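The owner of Tristside's smallest repair shop would like it known that she has never fixed a toaster for profit. "You charge 17 dollars, they tell you a new one's 20," she says. "Then they leave it here."

She opened Illa four years ago and has a waiting list until August, mostly lamps.

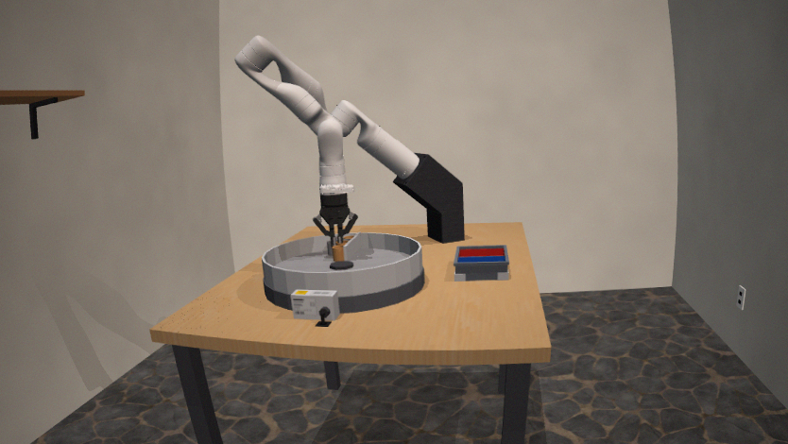
Computer rendering: a white arm above a round grey bin.

What does she throw out? "Cords. I had 111 of them in a drawer - my favourite drawer, too."

Her advice on kettles is brief. "Descale it. Then ring me."

The phone goes. It's a toaster.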